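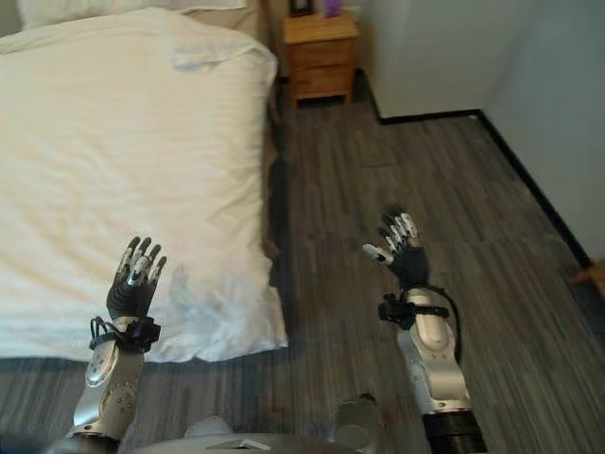
White duvet and honey-brown nightstand.

Worville Household Work and Pay Panel: read me first

Welcome, and thank you for picking up this data. The Worville Panel is a small survey of working life in one mid-sized town and the villages on its edge. It asks people whether they have a job, how many hours they work, what they would like to be working, and how they get by in the months when the answer is "less than I need." It was put together by people who had grown a little tired of seeing the local labor market summed up in one number, and I hope it is useful to you whether you are writing a thesis, a news story or a grant application.

Please read at least the section on weights before you make a chart. I know it is tempting to skip it.

What you get

The release has 1472 households in it, out of 3000 addresses that were sent an invitation letter. Every adult in a household was asked to fill in their own form, but one person was allowed to answer for another when schedules made that necessary, and those answers carry a flag called proxy. Each household was followed for up to 7 monthly waves, the last of them in December.

There are three files:

households.csv has one row per household, with the size of the home, the area, whether it is rented or owned, and the income band.

persons.csv has one row per adult per wave. Most of your work will happen in this one.

spells.csv has one row per stretch of work or joblessness, with a start month and an end month. An empty end month means the stretch was still going on at the last interview.

All three are joined by hh_id, and the second and third also share person_id. The files are plain comma-separated text in UTF-8, with a header row, and they open fine in a spreadsheet.

How we define things

A person counts as employed if they did at least one hour of paid work in the week before the interview, or were away from a job they expected to go back to. A person counts as unemployed if they had no such work, had looked for some in the past four weeks, and could have started within two. Everybody else is outside the labor force. These will look familiar if you have used larger surveys, and we kept them close on purpose so that you can set our figures next to other people's without too much hand-wringing.

The variable we are fondest of is want_hours, which asks how many hours a week a person would work if they could pick. Subtract hours_usual from it and you have a simple measure of being short of work. Please be gentle with very large gaps. A handful of people answered in hours per month, and although we fixed the ones we were sure of, a few have surely slipped by us.

Large employers

Two employers loom over any local series like this one. Utivent runs the packing plant on the north side, and Suksawat runs the cold store and most of the trucks. When either one changes its shift pattern, you will see it in the hours data right away and in the jobless data a month or two later, if at all. Employer names are not in the public files, but the column big_emp tells you whether a person worked at one of the two.

Poltness

The villages around Poltness were added in wave 3, after people there quite rightly asked why they had been left out. That brought in 271 more households, already included in the total given earlier. If you are comparing wave 1 with anything later, filter on area first, or you will find a drop in joblessness that is mostly a change in who was asked.

Weights

Use wt_cross for a picture of a single month and wt_long for anything that follows the same people over time. Without weights, retired couples are badly over-represented and renters under thirty are hard to find. We adjusted for age, sex, tenure and area. We did not adjust for education, as the town-level figures we had were too old to trust.

Missing values

A code of -8 means "don't know" and -9 means "would rather not say." Neither is a wage. Income has the most gaps, roughly one in five in the early waves, and it gets better once the question offers bands in place of a blank box.

Privacy

Ages are grouped, streets are gone, and very high pay is capped. Please don't try to work out who anyone is. In a town this size you might manage it, and people answered us in good faith.

Changes in this version

Fixed swapped start and end months in spells.csv.
Added the proxy flag to waves 1 and 2.
Renamed hrs to hours_usual.

Use and citation

You are free to use and share the data for any non-commercial purpose. Please cite it as "Worville Household Work and Pay Panel, public release," and if you find a mistake, tell us which file and which row so that it can go into the next version.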